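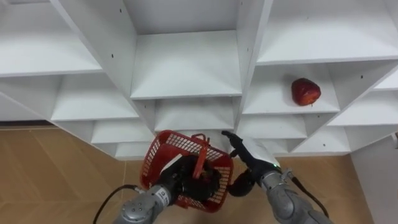
Ticket: flower heads fall from foam ball after one night
Status: open
Opened: 9/10/24
Product: Gremix dry foam ball, bought from Hudport

I am making table decorations for a wedding and I have a problem with the foam. I push the silk roses into the ball, they hold well in the evening, and next morning many of them are on the floor. My plan is to keep the finished balls in a white shelving unit with open compartments until the day, so I need them to stay complete without touching. I used 99 roses on the first ball. The stems are cut to 2 cm.

Tried so far:
- New ball from the same pack. Same result.
- Wovmont craft glue on each stem. Better, but 12 roses came out when I lifted the ball by its ribbon.
- Stems pushed in at an angle. No difference.

Reply from Hudport support:
Thank you for the details. The stem is too short for this foam. Please leave it double the length and put the glue on the stem before you push it in. Do not pull it out to correct the position, the hole becomes wide and will not hold again.

Update from me:
I made one small ball with longer stems and all roses are still in. I have 200 more to do, in the Lò ivory color. Please keep the ticket open until I finish the big ones. I also want to know if the ribbon must be pinned or glued.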